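4. What we did with the lid task, and what went wrong

I should say early on that this section is longer than our supervisor wanted. The lid task was meant to be a warm-up. We'd pencilled in a couple of afternoons for it, then on to the pouring task (Section 5), and it ended up eating most of the term. I've kept in the dull bits, as the next group to take on the Jiltow project will be starting from our files and I'd like them to know which of our choices were thought through and which were just what we had in the cupboard.

4.1 Setting up the table

Our course asks each student group to pick household jobs that take two hands. Chiamaka Balogun and I made a long list and crossed off anything with water, anything with glass, and anything that would need us to bolt something to the table. What survived was mostly boxes and trays. You hold one thing still, you do something with the other hand, and if it all goes wrong you pick the bits up off the floor and start again.

The storage box came out on top. It has a lid that comes fully away, rounded corners (so there's no nice sharp edge for a fingertip to hook under) and a shiny surface covered in cartoon bears and food. We liked that last part a lot more than we should have. Chiamaka's view was that plain grey test objects make everybody's results look better than they are, and I agreed, mainly on the grounds that bears are more cheerful to look at for a whole November than grey plastic is.

The rest of the table was left fairly busy on purpose. A tray of small sweet-looking pieces with a slotted utensil lying across it stayed next to the box in many of our runs. In our first plan the table was going to be cleared each time, but a model that only copes with a bare table isn't much use in anyone's kitchen -- and clearing it was a pain.

4.2 Collecting the runs

We drove the arms by hand from the Dalon desk, one of us steering and the other on the stopwatch and the notes. A run began with the operator saying "go" and ended either when the lid was down flat or when the operator gave up. Giving up was allowed! We wrote it down as a fail and kept the recording, which I'm glad of now, as the fails taught us more than the good ones did (see 4.4).

In total we kept 302 runs. There were more than that, but the early ones were made before we'd agreed where a run should stop, and I couldn't bring myself to trim them all by eye. If anyone wants them they're in the folder called "old_do_not_use", which Chiamaka named and which I have used twice.

Each run was labelled with who was steering, whether the lid started on the box or off it, and a one-line note in our own words. The notes are uneven. Mine get very short towards the end of each session and hers get ruder.

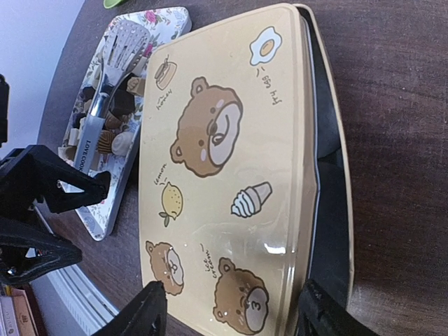 The part that took the longest to get the hang of was the last centimetre. Getting the lid roughly over the base is easy, and even a beginner manages it on the second or third go. Getting it to drop evenly all the way round is another matter. With your own hands you'd feel one corner catch and give it a wiggle without thinking. From the desk you feel nothing at all, so you're going by what the wrist cameras show you, and a shiny lid under a ceiling light is not kind to a wrist camera. We both got into the habit of pressing one side down first and then chasing the gap round to the other. I didn't notice I was doing it until I watched Chiamaka do it too.

4.3 Training

For the model we used the Dimitrov baseline that the course hands out, with no changes to its layout. We tried changing it, got worse numbers, and changed it back. It takes the camera views and the joint readings and gives out a short stretch of movement, which the arms follow before it looks again. We trained for 3000 steps on the shared machine, and stopped there as our booking ran out. I'd love to claim we chose that number from a curve.

We trained one version on all of the runs and another with the fails taken out. Our guess was that the second would be clearly better. It was a bit better at starting (it went for the lid more directly) and a bit worse at recovering, so that when a corner caught it tended to keep pushing in the same spot. The fuller version would at least back off and have another try. We didn't do enough repeats to lean on this heavily, and the spread between sessions was wide, so please read it as something we saw and not something we've shown.

4.4 What the fails had in common

We went through the failed runs together, pausing a lot. The biggest group by far was the lid ending up askew, with one long side seated and the other sitting proud. Next came the lid being nudged clean off the far side, nearly always when the operator was tired and steering both arms at once instead of bracing with one. The third group was "other", and I'm afraid it includes the time I leaned on the desk.

An askew lid is awkward to score. Our sheet only had a pass and a fail, and by that measure a lid that is nearly home counts the same as a lid on the floor. About halfway through we added a middle mark for "on but not down" and went back over the earlier recordings to fill it in. We should have asked the Garnia group before we started, as they'd hit the same snag with saucepan lids and already had a scoring sheet that deals with it. Ours has since been swapped for theirs, and the figures in Section 6 all use the new one. The labels were last checked on June 22, 2026.

4.5 Things I'd change

I'd turn the ceiling light off and use a lamp from the side. I'd also swap operators more often -- our sessions were far too long, and you can see it in the path of the arms, which get jerkier as the notes get shorter. And I'd start with the lid in more places. Looking back through the starting positions, we were pretty lazy and put it down wherever our hands happened to leave it, so the left of the table is covered thickly and the right hardly at all. The model knows this as well as we do. Put the lid on the right and it dithers.

Chiamaka would add that we ought to have had a second box with a different picture on it, to find out if the model was following the edge of the lid or the drawings. We talked about it and ran out of weeks. It's at the top of the list in Section 7.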